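# kandness-tabletop

Shared by Paavo Mäkelä
12 shares · 7 comments

Data card + readme for the tabletop set. Short version: two arms, a foam mat, small parts, and a question people keep asking us at Heltano, which is can this thing tidy my kitchen yet. No. But it's closer on some bits than I expected in February. Read the limits section before you train anything on this.

Cubes with markers, the cross piece, the thin rod, blue mat:
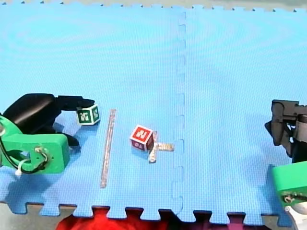
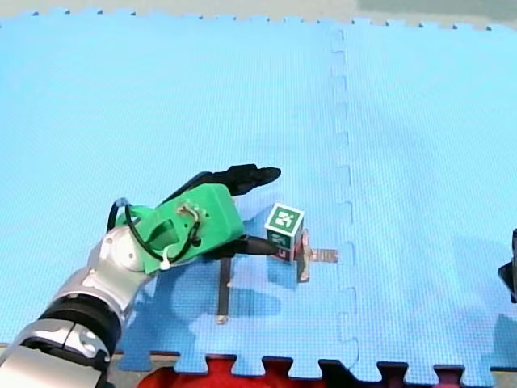 ## What's in it

400 episodes. Teleoperated, all of them. 30 held out for eval, don't train on those, they're listed in holdout.txt. Each episode is one instruction and one attempt. Failed attempts are kept in and flagged, see below.

Instructions are plain text, typed by whoever was driving. So spelling varies. "put cube by cross", "move the cube next to the plus", same job. I did a cleanup pass on the worst ones and then stopped.

## Why blocks and not dishes

Because dishes went badly. We started with a sink task, cups to rack. Wet ceramic, two grippers, you can guess. Lappalainen (the flat, not the person, it's what we call the test kitchen upstairs) has a shelf of mugs with no handles now.

So we cut the chores down to the moves inside them. Unloading a dishwasher is mostly: find a thing, get fingers around it, don't knock the thing beside it, set it down facing the right way. Sorting fasteners on a bench is the same list with smaller stuff. Cube = easy to grab. Rod = annoying, lies low, like a knife in a drawer. Cross = awkward to line up with.

If a policy can't do these it can't do cutlery. If it can do these it might still not do cutlery.

## Tasks

- pick_place: cube from A to B
- nudge: slide a cube without gripping it
- rod_lift: pick up the rod, hold, put back
- handover: left arm to right arm
- clear: everything off to one side of the mat

clear is the one closest to a real chore. Also the longest and the one with the most fails. handover is the second worst.

## How well does it go

Baseline policy, trained on everything outside the holdout, run at the bench on Thursday. Numbers are success percent.

pick_place: 70
rod_lift: 38
handover: 30
nudge: not scored, we couldn't agree on what counts
clear: never finished a full one

70 sounds ok till you think about plates. I would not let anything near my plates at 70. For a shop floor it depends, if a dropped part goes back in the bin and gets picked agian then maybe fine. Senthorpe (our bench partner, small assembly shop) said they'd want it to fail loudly more than they'd want it to succeed often. Fair. Right now it fails quietly: closes on air, lifts, carries nothing across, opens, reports done. Very confident.

Speed is the other thing. A person clears the mat in the time it takes the arm to decide on an approach. Not scored here, but watch a few episodes at normal speed before writing anything in a paper about household readiness please.

## Known limits

- one mat, one room. Lighting moves over the day, mostly overhead plus whatever comes in the window. Glare on the mat in some episodes
- rigid objects only. No cloth, no bags, no food, nothing with liquid
- markers on the cubes. Policies can cheat off them. We have no clean unmarked set yet
- two main drivers, and you can tell them apart by style. One comes in flat, one comes in from above
- episode lengths are uneven. Driver stops when driver thinks it's done
- a few clips start late, the first reach is already under way

## Flags

`ok`, `fail`, `partial`, `weird`. weird means I didn't know. Includes episodes where the cube ended up in the right place by the wrong route, e.g. pushed there by a wrist. Leave them out if you want clean data, keep them if you want to know what the bench is really like.

## Using it

Fine for research. Ask before using in a product, email in the repo. If you find mislabeled episodes open an issue with the episode number, not a screenshot, I can't search a screenshot.

## Next

Spoons. Then a drawer that opens. Possibly towels but the last time somebody said towels the meeting ran an hour. Unmarked cubes should come first, parts are orderd.

12 shares · 7 comments · Leave a comment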